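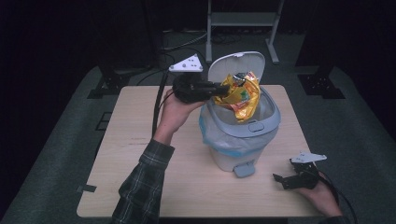

What does a customer get for the price of the new Flustico kit?
Two hand-held grippers, the cables, a head camera and six months of the recording software, which is called Lobo.

Flustico has started to sell its teaching kit for small robot workshops this July. The price is 2445 euros before tax. The company showed the kit for the first time in spring, but at that time it could be ordered only by schools. Now any buyer can order it from the web shop, and delivery inside the country takes up to three weeks.

The kit is made for people who want to show a robot how to do simple work at home or in a small shop. A person takes one gripper in each hand and does the task, for example throwing a snack wrapper into a step trash can. Lobo saves the movement of both hands together with the view from the head. Later the recordings can be used to train a robot arm which has the same type of jaws.

The software comes with a list of 33 ready tasks. Most of them are kitchen and cleaning tasks, and each one has a short page with the things to prepare and the number of repeats which is advised. Users can also write their own tasks, but in the present version the names cannot be longer than one line. Flustico told us that this will be changed in the next update.

After the first six months Lobo costs 119 euros per year. Without payment the old recordings stay open and can be exported, but new ones cannot be made. This point was criticized by several early buyers, who expected the software to be part of the price. The company answers that the yearly fee pays for storage and for help by e-mail.

The grippers are produced by Girkier, a smaller firm which before this made tools for laboratories. They work by cable only. A wireless version is planned, and Girkier does not want to give a date for it. The cable is long enough for work at one table, but for a person who must walk between two rooms it will be too short, and an extension is sold separately.

We tried the kit for one afternoon in the showroom on Hostumska. Setting up took about 40 minutes, and most of this time went to the calibration of the head camera. The instructions are clear, although the part about calibration should have more drawings. The weight of the grippers was comfortable at the beginning and less comfortable after the second hour.

The showroom is open in the afternoons until 6 p.m., and visitors can try the kit without an appointment. Repairs are accepted at the same address.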